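1/ Posting my notes on the small-parts station at the Okent workshop. Black pot, paper plate, one light-colored table. It costs next to nothing and it has replaced the divided tray I was using before.

2/ The job: white cubes arrive mixed in with other stock. They need to be portioned into known quantities before they get bagged. A batch is 2,000 pieces. Most of the time goes into handling, very little into counting.

3/ The pot. Black, round, wider at the rim than at the base. The taper matters when you reach in, since the opening stays clear of your knuckles. Matte black also gives good contrast against white parts. Mine came from Gitard, garden section.

4/ The plate. Plain white paper, round, fluted rim, flat recessed center. Cubes stay put on the flat. The raised rim stops a stray one from going across the table. I change the plate when the center starts to bow.

5/ White cubes on a white plate is poor contrast. I know. You read them by their shaded sides. A colored plate would be better and Zallen sells them, but only in packs larger than I want to store.

6/ Layout. Pot at the back near the far edge, plate in front and a little to the right, bare table between the two. Same positions every time.

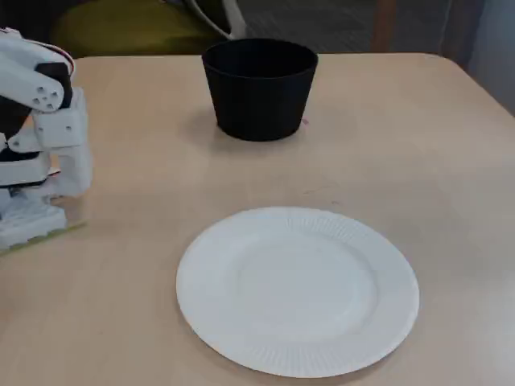
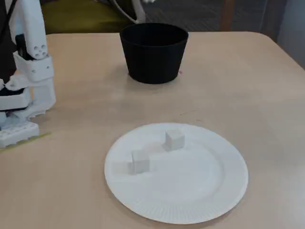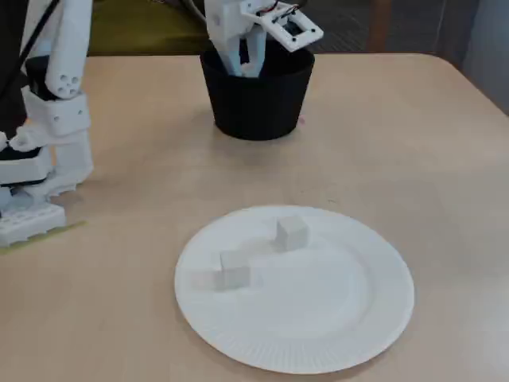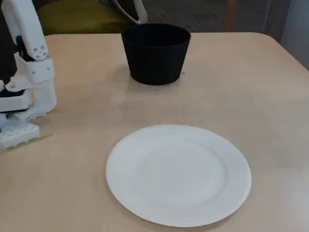 7/ Table surface. Light beige, smooth, matte. Glossy tops throw reflections that look like part edges. Wipe it before each batch. The tiny pinkish-red mark by the base of the pot does not come off, so I use it as the index point for pot placement.

8/ Plate placement has no mark. I go by eye and accept some drift. If drift becomes a problem I will put a pencil tick at the rim.

9/ Last full run came to 1,387 usable pieces after rejects. Reject criteria: chipped corner, visible seam, anything that rocks when set on a flat face. Check on the plate, never in the pot. The inside is too dark to see a chip.

10/ Bags are the Değirmenci resealable type, 7 cubes each. Two people asked why 7. It is what fits flat in the mailer.

11/ Open items: a lid for the pot between sessions, and a better place for the rejects, which currently go in a coffee mug on the shelf. Next batch is in March. I will post the yield in this thread.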